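Search posts, people, tags

Upendo Mussa
24th February

Right, thread time, since I've now lost an entire evening to my laptop refusing to see my second monitor and I'd like somebody else to get some use out of it. Grab a cuppa.

💬 6 🔁 2 ♥ 3

Background: I've got a Windows laptop, a dock, and 2 monitors hanging off the dock. Worked fine for ages. Did the big update last night, restarted, and the left-hand one came up black with "no signal". Right-hand one perfectly happy. Laptop screen happy too.

First thing I did was the dumb stuff. Swapped the cables over. Swapped the ports on the dock. Whichever monitor was plugged in second went black, so the screens were fine and so were the cables. That ruled out most of what I'd have spent money on (I had a new cable in my online cart already, whoops).

Next – Windows key + P, picked Extend. It was on Extend. Picked Duplicate, then Extend again, because the forums love that one. Screen flickered, I got my hopes up, nothing.

💬 2 🔁 0 ♥ 3

Settings > System > Display > Multiple displays > Detect. "Didn't detect another display." Thanks mate, very helpful.

There's also Windows key + Ctrl + Shift + B, which restarts the graphics driver. You get a beep and everything blinks. It's fixed things for me before, so try it, it takes a second. Didn't do a thing this time.

So then I went into Device Manager, opened Display adapters, and there's my graphics chip sitting there looking normal. Right click > Properties > Driver tab, and the Roll Back Driver button was greyed out. If yours ISN'T greyed out, click it! That might be your whole problem sorted.

Chukwuemeka Ezeani (who does this for a living and was very patient with me at a silly hour) asked whether the dock had its own driver. Umm. It did. It's a Teltau dock and I'd installed something for it back in June and completely forgotten it existed.

💬 6 🔁 2 ♥ 6

What worked, in the order I did it:

Unplugged the dock from the laptop AND from the wall
Apps > Installed apps, uninstalled the Teltau display software
Restarted with the dock still unplugged
Downloaded the current version from the maker's own support page and installed that
Restarted again
Plugged the dock into power first, then into the laptop

Left monitor came back straight away and I may have yelled.

It did forget my layout, so the mouse went off the wrong side of the screen. Drag the little numbered boxes around in Display settings until they match your desk, then hit Apply. Also check the scaling while you're in there, mine had jumped up and all my icons were enormous.

Imelda Dumlao has asked if you need to do this after every update. I don't know! I hope not. I've kept the installer in a folder called DOCK THING DO NOT DELETE, so I'm ready for next time.

Please don't download one of those "driver updater" programmes that turn up at the top of the search results. Boris Halás put one on his machine and spent longer getting rid of it than I spent on all of this.

If you've got a different dock and this fixed it (or didn't), reply with the model and I'll add it to the thread.

💬 3 🔁 2 ♥ 6

Last updated 2 hours ago

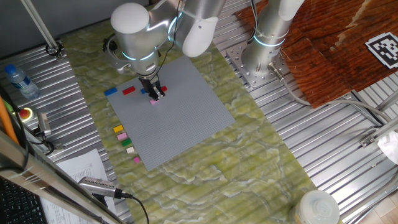

Robot arm over the building-block baseplate, bricks down the side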